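Temuvport seeks test operators, hand-held grippers
Contract work, 4 positions, starting in March

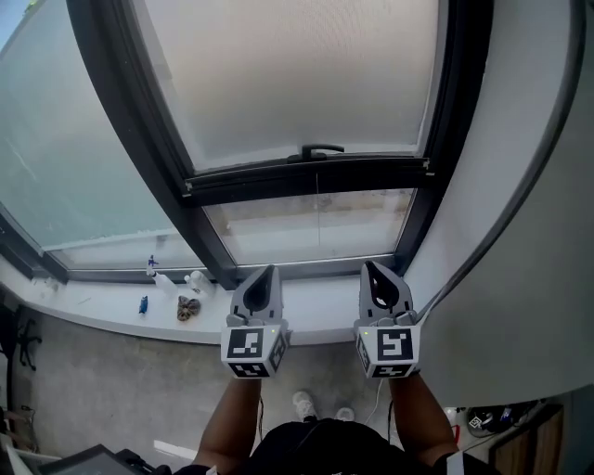 Background
In the last collection round, 99 of 700 recordings were rejected. The position track of one gripper jumped by several centimeters mid-task — the marker cube had shifted on its mount. The fault went unnoticed until review.

The work
Operators repeat the rejected tasks with a gripper in each hand, check both cubes against a gauge before every run, and log any slip, cable snag or lost track. Shifts start at 8:30 a.m. and last some 5 hours, breaks included.

Requirements
Steady hands, full use of both arms, and the patience to stop a run when a reading looks wrong. No programming needed.

Apply to Zlatko Janevski, Temuvport test lab, quoting reference Winilel 14.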